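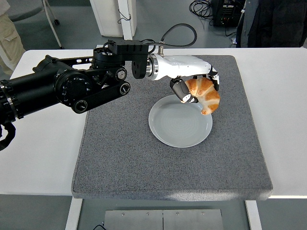

How to work out a trailing stop and keep a record of it

A stop loss is a price at which you have decided to sell. A trailing stop is the same thing, except that it moves up when the share price moves up and stays put when the share price falls. You can do it with a pencil, but a spreadsheet saves time. The method below uses closing prices only.

What you need

A list of your holdings with the price you paid, the closing price for each week, and a spreadsheet with one row per week. I use a separate sheet for each share.

Step 1. Choose the distance

The distance is how far the share may fall from its highest close before you sell. I use 14 per cent for ordinary shares. Smaller companies jump about more and need more room. Look back over a year of prices and note the larger dips that the share recovered from. If your distance is tighter than those dips, you would have been sold out each time.

Step 2. Set up the columns

Column A is the week number. Column B is the closing price. Column C is the highest close since you bought. Column D is the stop. Put your purchase price in B2 and start your weekly closes in B3.

In C2 enter =B2
In C3 enter =MAX(C2,B3) and copy it down
In D2 enter =C2*0.86 and copy it down

The 0.86 is simply 1 less 0.14. Change it if you chose another distance.

Step 3. Check it with a worked case

Say you bought Paiva at 700p. The highest close is 700p, so the stop is 602p. The next week it closes at 750p. The highest close becomes 750p and the stop becomes 645p. The week after it slips to 720p. The highest close is still 750p and the stop is still 645p. If your sheet shows the stop falling in that third week, you have copied the formula from column B by mistake.

Step 4. Work out how much you are risking

Take the purchase price, subtract the stop and multiply by the number of shares. For 70 shares of Paiva at the start that is 98p times 70, or £68.60. Dealing costs come on top. A share can also open well below your stop after bad news, and then you get the opening price and the loss is larger. The figure is a guide and should be treated as one.

Step 5. Update it at the same time each week

I do mine after the last close of the week. Do not put in prices from the middle of the day. Mixing the two will give you a high that never appears in the closing record and a stop that is too tight.

Step 6. Act on it

If column B is below column D, sell at the next opening. I added a column E with =IF(B3<D3,"SELL","HOLD") in row 3, copied down, so that there is no arguing with it. I did argue with it once, over Jurkier, and held on for a further month at some cost.

Dividends and splits

When a share goes ex-dividend the price usually drops by something close to the payment. For normal dividends I ignore this. For a large special dividend, take the amount off the highest close by hand and write a note beside it. For a split, divide all the earlier prices by the same number, including your purchase price. Pastudus split two for one in July and my sheet said SELL until I corrected it.

Using your broker's own order

Most brokers offer a trailing stop order. Read the terms first — many of them follow prices during the day, so the result will differ from your sheet, and some orders expire after a set period. Put the expiry date in column F if yours does.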